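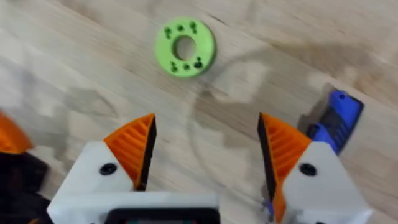

Green ring on the table.

Pre-show walkthrough, the Dolan, main room
December 2022
Checked by me, comments also by me. Copy to Mohsin Khattak at the front desk.

Hi all! We've got the Skodetau show coming in (full band, pedal steel, two fiddles and more guitars than I can find stands for), so I did the long version of the checklist this time. Read the comments, please, especially if you're on stage crew.

1. Stage deck and risers
OK. I walked every panel in boots. The drum riser used to rock a bit at the back left corner and Diarmuid Gallagher shimmed it in September. Still solid, thanks Diarmuid!

2. Stage edge tape
FIX BEFORE DOORS. The white tape is worn through by the monitor wedge on the left. Singers come right up to that edge for the slow songs with the lights in their eyes. New roll is in the bottom drawer.

3. Power to stage
OK. Tested each outlet on the stage boxes, and all the breakers trip the way they should. Please don't run the merch table lights off the backline circuit again. I know it's the closest plug. I know.

4. Cables and runs
OK with a comment. Ramps are down across the side aisle, but the 25 foot extension cord by the steel player's spot has a nick in the jacket, so I pulled it and put a red tag on it. If you see a red tag, leave it alone, even if you're desperate.

5. Flown speakers and lights
OK. Safety cables on everything, shackles tight. Trurnus did the yearly look at the motors and their paperwork is in the binder under R.

6. Sound level
OK. I got 92 dB at the desk with the house playlist up as loud as I'd ever want it. Earplugs are in the jar at the bar, and the jar is getting low (Mohsin, can we order more?).

7. Exits
One problem. Front and both side doors open clean. The back hall had a stack of empty Isow flight cases leaning into the walkway, and I moved them to the loading bay myself. They need to stay there during the show too, however cold it is going out to get them.

8. Fire extinguishers
28 on the list, all in place, all gauges in the green. The one behind the bar was hiding under a coat, so I've moved the coat hook.

9. Room capacity
600 standing, no change. The door clickers have fresh batteries. Guest list counts toward the number, including the opener's cousins!

10. Emergency lights
NOT DONE. I ran out of time before load-in and I don't want to tick a box I didn't check. Diarmuid is doing the battery test after soundcheck and will initial it here: ______

11. First aid kit
OK, but we're short on burn gel and the big bandages. Added to the shopping list.

Still open: items 2, 4, 10 and 11. If you close one of them out, write your name and the time next to it on the office copy and then come find me. I'll be at the monitor desk until doors.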